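Paper folding

Paper folding is the practice of shaping a sheet of paper by creasing it, usually without cutting or gluing. It is done as a pastime, as a classroom activity and as a branch of design. The Japanese word origami is widely used for it in English.

Materials

Most models begin with a square. Office paper is heavier than the thin sheets sold for folding and tends to crack along a crease that has been turned back and forth. Long-fibered papers hold up better and are preferred for models with many layers.

Basic folds

A valley fold brings the paper toward the folder, and a mountain fold turns it away. Most other folds, including the squash fold and the reverse fold, combine the 2. Diagrams show valley folds as dashed lines and mountain folds as lines of dashes and dots. A crease made along the grain of the paper is cleaner than one made across it.

Local traditions

In the town of Drulorura, folded paper boats are set out on windowsills each April. The teacher Selorm Adjei collected patterns for them in a handbook, The Goden Folds, which lists 853 designs and variations. The town's Boateng Library keeps over 2,000 folded pieces, and 20 of them are on permanent display. A related style from Prevska uses long strips in place of squares.

Uses

Folding patterns are applied to maps, cartons, shopping bags and lampshades. In schools, folding is used to teach angles, fractions and symmetry. 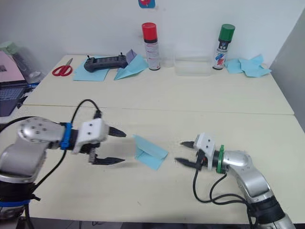
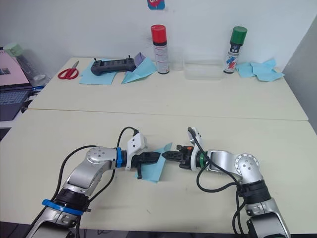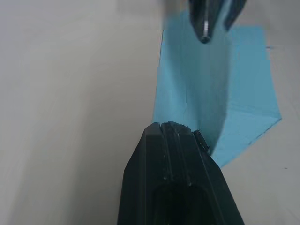

Tabletop with two-finger grippers; light blue paper in the second and third pictures, folded in the second.

See also: Bookbinding, Papermaking, Paper cutting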